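Lukberg hand-held gripper, the longer review I promised

Had it since September. Paid 1,329 for the Lukberg kit, the one with the soft pads, the wrist strap and the Requena software license for a year. The Alta was 2,050 and I couldn't justify it for a two-person shop that packs gift baskets. So take all this with that in mind, I'm comparing against an Alta I had on loan for a weekend.

What we use it for: recording grasps by hand so the arm can learn them. You squeeze, you move the thing, you put it down, software saves the run. Repeat until your forearm hates you.

Setup. Fine. Manual is thin, calibration took me three tries, second one failed with no error message at all. Just sat there. Restarted and it went through. Firmware update after that, do it first, the shipping version drops the connection when the battery gets low.

Grip feel is the best part. Light trigger, no slop, you can feel when you've got something. Boxes, jars, tins, all easy. Foil and wrapped stuff is where I've put in most of my hours becuase that's most of what we sell, and shiny film is the worst case for any of these. It slides, it creases, and the glare messes with tracking.
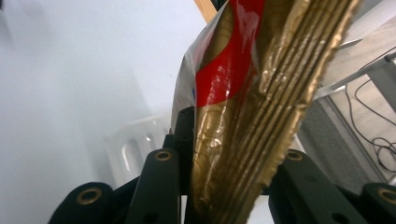
How many runs do you need before the arm copies a grasp decently?

Plan on 500 per item if the wrapping is shiny. Plain cardboard got there with a lot less for me, but I wouldn't go cheap on foil. Mix up the angles too, my first batch was all the same approach and the arm was useless when anything got moved over a little.

Bad stuff. The trigger spring squeaks. The strap is too short for anyone with big wrists, I swapped mine. The cable comes out the wrong side if you're left handed and there is no way to flip it. Requena export is slow, 31 minutes for one afternoon's worth of runs, and you cant queue a second one while it's going. Support answered in two days, polite, told me the queue thing is "planned".

Pads wear. Replaced one set already. Clornus makes a cheaper set that fits, slightly harder rubber, ok for jars, too slick for film. I keep the originals for wrapped items.

Versus the Alta: Alta is lighter and the tracking holds up better under bright light. Software nicer too. But the grip on the Lukberg is better to my hand and I'd buy it again at this price. Not at full Alta money, no.

4 out of 5. Would be 4.5 with a longer strap and an export that works in the background. Will update when the next firmware lands.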